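Call for Participants: Good Practice Rules for Tabletop Robot Arms
Kavimell, working with Plitgate

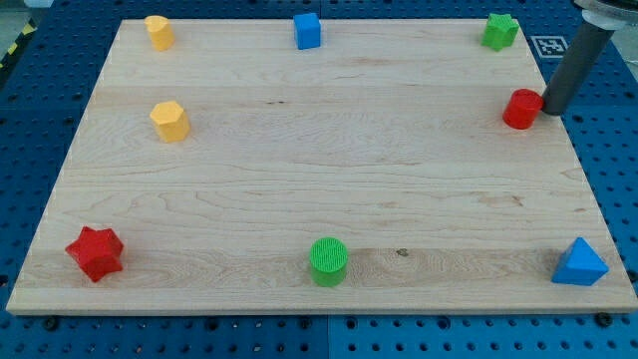 Barbu, one of the workshops in the earlier round, wrote back to us that the draft rules were fine on paper but that its operators kept asking the same thing: who decides when an arm may go near a part a person has just put down? We think the question deserves a clear rule, and we are looking for people to help test one.

What the study covers

Kavimell is preparing a short set of working rules for small robot arms that handle or push light objects on a table. The draft has 23 rules. They deal with setting out the work area, marking the floor, placing and checking printed markers, speed limits while a person is within reach, stopping and restarting, and what gets written in the log. The draft does not cover mobile robots or arms behind full fencing.

We need to know which rules people can follow during an ordinary shift and which ones get skipped. Participants will work through simple block-moving tasks with an arm, following the draft as written. You will reset the board between trials, give the go-ahead, stop the arm when the rule calls for it, and fill in a one-page log. Afterward we will ask where the wording slowed you down or left you guessing.

Who can take part

You must be 18 or older and able to stand or sit at a bench for up to an hour at a time. You should be comfortable reading printed instructions in English. Experience with robots is welcome but not required – we want both kinds of participants. If you have written or audited safety procedures for automated equipment, please say so when you apply. People currently employed by Kavimell or Plitgate cannot take part.

Time, place and pay

Sessions are held at the Plitgate building, ground floor, bench room. Each participant comes for two visits of four hours, 8 hours in total. Pay is $528 for both visits, sent after the second one. If you stop early, you will be paid for the hours you completed. Parking is free in the rear lot. We have room for some 100 participants.

Conditions

Everyone gets a safety briefing before the first trial. Closed shoes are required, long hair must be tied back, and rings and bracelets come off before you sit down. No hands over the board while the arm is enabled. Any participant may call a stop at any time, and a stop is never counted against you. Resets are done only after the operator has said the arm is disabled and you have repeated it back.

Sessions are recorded on video. Recordings are used to check the logs and are stored without names. You may ask for yours to be deleted up to 30 days after your last visit.

How to apply

Fill in the form on the Udeck sign-up page and choose "Tabletop rules" from the list. Give us a phone number and the hours you are free. Applications received after Aug 12, 2025 go on the waiting list. Late applicants may still be called – people do drop out.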